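On the Keeping of a Household Inventory

12 January 2025

Readers of these pages will recall that the household moved to Kerslake in the course of last year, and that I undertook to report on the insurance side of the matter once it had been settled. It has now been settled, and I set down here what I have learned about keeping an inventory of one's belongings.

The policy I had held for 16 years required a list of contents, to be renewed at each change of address. I had never supplied one. The original form was returned to me with a courteous letter from Mr Vilém Zelenák, who handles such files, pointing out that the column headed "Value" had been left blank throughout. He allowed me until February to put matters right.

I began with the front room and made the mistake of listing everything. By the second evening I had recorded the fire irons, a set of coasters and a tin of buttons, and had not yet reached the bookcase. My neighbour Paora Ellery, who went through the same exercise after a burst pipe, advised me to set a lower limit and to group whatever fell beneath it. I chose 20 pounds. Cutlery became one line, bed linen another, and the work went forward at a reasonable pace.

Books presented a separate difficulty. A general shelf of novels may be entered as a single item, but bound sets and signed copies should be named, with the year of printing where it is known. I own two such sets, both inherited, and I had them looked at by Rawiri Grimshaw, whose shop is in Wostton. His written opinion runs to one page and has been accepted without question. He charged nothing for it, although I did come away with an atlas.

Receipts should be kept with the list and not in the kitchen drawer. Where no receipt survives, a bank statement will often serve. For older furniture I wrote down the date and manner of acquisition as well as I could remember them, and signed each sheet. 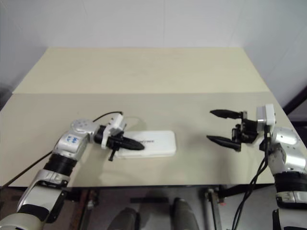

The finished list should be held in 2 places. My own paper copy is in the bureau, and the other is with my brother-in-law, Kane Katene, who has been asked not to read it. I would also recommend a short note at the front saying when the list was last revised. Mine will be looked at again each winter, when there is little to do in the garden.

One question remains open. The garden shed stands on ground shared with the adjoining property, and Mr Zelenák has not yet confirmed whether its contents fall under my policy or require a separate one. The lawnmower is therefore entered in pencil. I shall add a line to this post when his reply has been received.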